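Cladthorpe Coat Share
Minutes of the planning meeting held on 24 August 2023, Wunlow Road hall, upstairs room

Present: eleven of the regular group, plus two from the Gramport group, who came over on the bus and were very welcome. Apologies from three.

1. Last meeting
The July minutes were agreed with one change: the spare hangers went to Gramport and not to Figueroa. Gramport confirmed they have them and love them.

2. Where we are with coats
What a summer! We now have 318 coats in the store, and the children's rails are fuller than they have ever been at this time of year. Adult padded jackets are coming in nicely too, mostly black and navy, mostly in very good shape. The meeting was delighted, and there was a round of applause for everybody who has been collecting.

3. Folding padded jackets
This took up most of the evening, and happily so. Puffy jackets eat up shelf space, and the way we fold them has been different in every house. We agreed that everyone doing folding at home will start the same way: jacket spread out on a bed, front up, sleeves pulled out of the bulk of it before anything else is done. A bed is so much kinder on the back than the floor, and a kitchen table is too small for the larger sizes. Poppers and zips get checked at this stage, while the jacket is open to view.
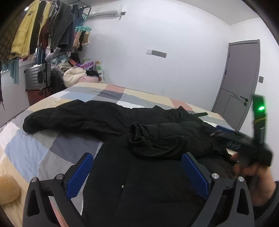 Gramport asked whether the poppers ought to be done up before folding, as theirs had been catching on the linings of the next coat in the box. General agreement that yes, they should, and the zip as well if it runs freely. If it sticks, leave it and put the jacket in the mending pile with a pin and a note.

The order for folding, as agreed:
Do up the front.
Lay both sleeves across the body, one over the other, cuffs flat.
Turn the sides in so the jacket is the width of the box.
Press the air out gently with the forearms, working from hem to collar.
Roll from the hem and tuck the collar round last.

Several people tried it on the spot with coats from the pegs downstairs and the rolls came out beautifully small. One long parka defeated everyone and will go on a hanger.

No vacuum bags this year. The quilting on last winter's batch never properly plumped up again and it was a shame to hand them out like that.

4. Sleeves and cuffs
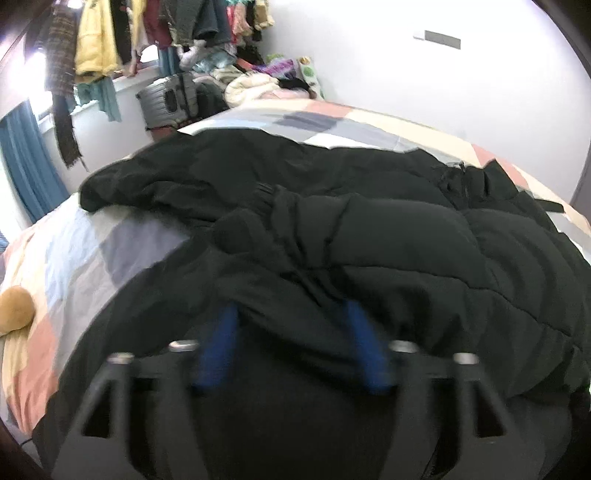
Gathered cuffs hide all sorts, so please stretch each one out and look inside the puckers for worn elastic and old tissues. Collars the same: stand them up, run a thumb along the seam, see that any hanging loop is still sewn on at both ends. Loose straps and belts are to be tied to the jacket, never put in a separate bag. We still have a bag of orphan belts from two winters ago and would dearly like not to start another.

5. Boxes
Figueroa Removals have offered 40 flat-packed boxes, which is wonderful. To be collected before the next meeting. Labels on the short end, size first, then colour.

6. Money
Thread, zips and labels to be bought out of the tea fund. Agreed.

7. Any other business
The Gramport visitors invited us all to their sorting day and promised cake. Accepted with great enthusiasm. Lifts to be arranged on the night of the next meeting.

The mending pile now has three coats with missing toggles. Please look in your button tins.

Meeting closed at ten past nine. Next meeting same room, bring a padded jacket if you have one waiting.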